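印刷用ページ｜このページをメールで送る

室内緑化演習 最終レポート
造花は「手入れ不要」か ― 共用室の人工観葉植物についての小調査

文責：Aravind Acharya
共同調査：Anežka Kratochvíl

1. きっかけ

学科棟2階の共用室に人工観葉植物が入ったのは4月である。それまで窓際にあった本物の鉢は、冬の暖房で葉が落ち、春には片づけられた。代わりに選ばれたのがGurknessという店の造花で、添えられた説明書には「水やり不要、手入れ不要、いつまでも緑」とある。前半は認める。水をやる必要は確かにない。後半の二つについては、筆者は最初から疑っていた。祖母の家の造花が、子どもの頃の記憶では例外なく灰色だったからである。

共同調査者のKratochvílは逆の立場で、枯れた鉢を見せられるよりは造花のほうがましだと考えていた。演習では意見の違う者同士で組むことになっていたため、そのまま二人で調べることにした。結論を先に言えば、意見はあまり近づかなかった。

2. 調べたこと

対象は共用室に置かれた造花のうち、茎と葉が一体になった枝物に絞った。花の部分は布製のものが混じり、拭き方が変わるので除外した。調査の内容は、ほこりの付き方の観察、掃除にかかる手間、利用者への聞き取りの三つである。

聞き取りは記入式で、共用室の入口に用紙を置いて集めた。回収できたのは121枚。設問は「部屋に植物があることに気づいていたか」「それが造花だと知っていたか」「造花でもあったほうがよいか」の順に並べた。この順番はよくなかったと思う。最初の設問で植物の存在を教えてしまっているので、二番目以降の答えは、用紙を手にしたあとで窓際を見に行った人の答えになっている。Kratochvílは大した影響はないと言うが、筆者は集計の数字をあまり信用していない。そのため本稿では割合を載せず、自由記述だけを使う。

3. 自由記述から

多かったのは「言われるまで気づかなかった」という趣旨の回答である。これを好意的に読めば、部屋になじんでいるということになる。意地悪く読めば、置いても置かなくても同じということである。筆者は後者だと思っている。

「触ったらべたついた」という回答が9枚あった。説明書にはこの点の記載がない。共用室の隅には電気ポットと電子レンジがあり、湯気や油が葉に付いてほこりを抱きこんでいるのではないかと考えたが、成分を調べたわけではないので推測にとどまる。

「本物だと思って水をやっていた」という回答も一件あった。名前は書かれていなかった。

4. 掃除の手間

掃除は二つの方法を試した。一つは乾いた刷毛で払う方法、もう一つはClomexという中性の洗剤を薄めて布で拭く方法である。洗剤の薄め方はラベルに従い、水500ミリリットルに対してキャップ一杯とした。

刷毛は速いが、葉の表しかきれいにならない。枝分かれの股に入ったほこりは、かえって奥に押しこまれる。布拭きのほうは仕上がりに差が出たものの、一枝ずつ茎を押さえて葉の裏に指を回すことになり、思ったより根気がいる。途中で電話に出て戻ると、どの葉まで拭いたか分からなくなった。葉先から下へ、と順序を決めておくべきだった。

「手入れ不要」と言うなら、この時間は誰が負担しているのか。生きた鉢の水やりは、当番表があれば昼休みのうちに終わっていた。手間が減ったというより、ためておけるようになっただけではないかと思う。

5. 形について

造花の出来そのものは、正直なところ予想よりよかった。葉の色が一様でなく、枝の曲がり方にもある程度の変化がある。

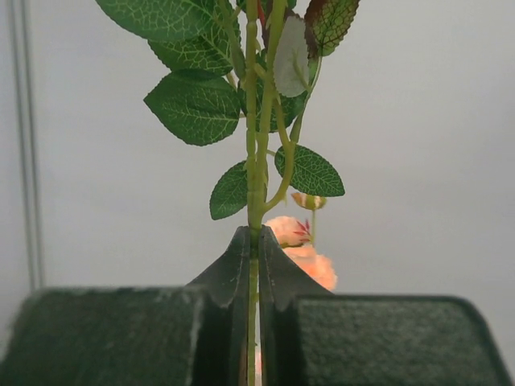

図1　人工植物の茎の分岐。黄緑の茎に細かな節があり、右の側枝は鉤状に曲がって先で二股に分かれる。

節の作りこみは、離れて見ればそれらしい。一方で、近くに寄ると茎どうしの間隔が詰まっており、図1のように根元で寄り集まる部分は刷毛の毛先が入りにくい。見た目を本物に近づけるほど、掃除は面倒になる。カタログのRungrueangシリーズは葉がさらに細かいというが、少なくとも共用室には勧めない。

Kratochvílはこの節の評価に反対で、「掃除のしにくさは配置で解決できる」と主張している。ポットから離れた棚に移せばよい、というのである。もっともな意見だが、移した先での観察はまだしていない。

6. まとめと残った問題

造花に水はいらない。手入れはいる。筆者が言えるのはここまでで、それでも造花を選ぶべきかどうかは部屋の使われ方による。調査期間が短く、色あせについては何も分からなかった。「いつまでも緑」の当否は、次の学年に任せる。

また、比較用に本物の鉢を一つ借りる予定だったが、園芸店Gulusとの日程が合わず見送った。比較対象のない調査で造花を悪く言いすぎている、という指摘を中間発表で受けた。その通りだと思うが、本文は直していない。

関連レポート
・共用室の椅子はなぜ廊下に出ていくのか
・窓際の照度と読書席の利用
・給湯コーナーの布巾の交換頻度
・掲示板の画びょうに関する覚え書き

印刷する｜メールで送る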